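Work training the robot at our place -- what happens to our jobs after?

Asked in Work and Employment, Brumgate

I'm on the packing and returns side at a stationery warehouse (Foker). In February they moved 12 of us off the line for half of each shift. We now stand at tables with a hand-held gripper, picking up desk bits and putting them down again, and it all gets recorded to teach a machine from a firm called Skarno. Pencils in and out of pen holders, that sort of thing. Management say it will "take the dull work off us". I've heard that one before.

Same pay, and it's easier on the back, I'll give them that. But my wrist aches by Thursday and the pick targets for the people still on the line haven't come down at all.

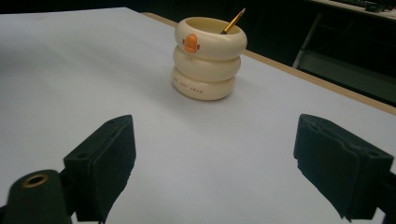 What bothers me most is that we've had nothing in writing. Has anyone been through this, and did the jobs survive?

3 answers

Answer 1, marked helpful
We had it at Rivadeneyra, different kit, same speech. There were 69 of us on nights when it started and 40 when I left. No redundancies, they'll tell you, and it's true as far as it goes. Leavers weren't replaced and the agency staff went first. The machine did the easy items and we got everything it dropped, all shift, at the old rate.

Get three things in writing now: whether the recording work is a change to your contract, what rate you go back to, and who sees the recordings. Ask if they can be used to time you. Ours said no in the meeting and wouldn't put it in the letter. Report the wrist too, in the accident book.

Answer 2
its just progress, learn to code

Answer 3
Bit gloomy above. I did 2 months of this and quite liked it, you can chat while you work. Mind you, they never said what came next and I'm back on the line now, so make of that what you will. Are you in a union?

Comment from asker: Not yet. Form's on the kitchen table.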